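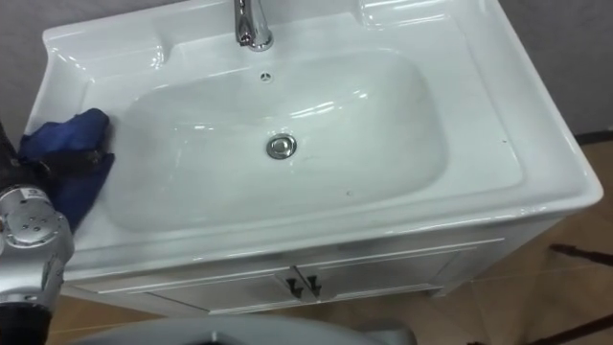
Blue cloth, white basin, chrome plug. The downstairs washroom at Fostham.

The Washroom Gallery

We look after 12 washrooms between the Fostham halls and the Nornard building, and the basins are the bit I love best! A good basin is a lovely thing to clean. You start with toothpaste and soap rings and somebody's tea leaves, and you finish with a surface that throws the light back at you. This page is where I keep pictures of them, with a few notes on how we go about it.

More about the one at the top

It's a one-piece unit, bowl and countertop all together, so there's no seam for the grime to creep into (hooray). The bowl is deep with lovely rounded corners, and the walls slope right down to a domed chrome plug. I'm very fond of that plug. Buff it in small circles and it comes up like a new coin.

The wide flat ledge on the right is my favourite part of the whole design. At Fuentealba Street we had basins with barely room for a bar of soap, and everything ended up on the floor.

Look closely and there are a few tiny dark specks on the white, one of them low down on the right-hand slope of the bowl. White ceramic shows up everything! Tilt your head until the light catches the side of the bowl and go over it again.

How we do a basin

Rinse first, always, with warm water. Then a small squirt of washing-up liquid on a soft cloth, and work from the top down: tap, back deck, rim, bowl, plug. The moulded curves at the back want a fingertip inside a fold of the cloth. Don't forget the little overflow hole with its chrome ring, which takes an old toothbrush beautifully.

Blue cloths are for basins in our cupboard and nothing else. We bought a bale of 143 from Jadix in January and they've washed very well so far, still soft, hardly any fluff. Sixty degrees, no fabric softener, and hang them up between jobs if you can.

Finish with a dry cloth on the chrome. It takes half a minute and makes more difference than all the rest put together.

More basins to come when we get round the Nornard building, starting with the long row on the first floor on Saturday.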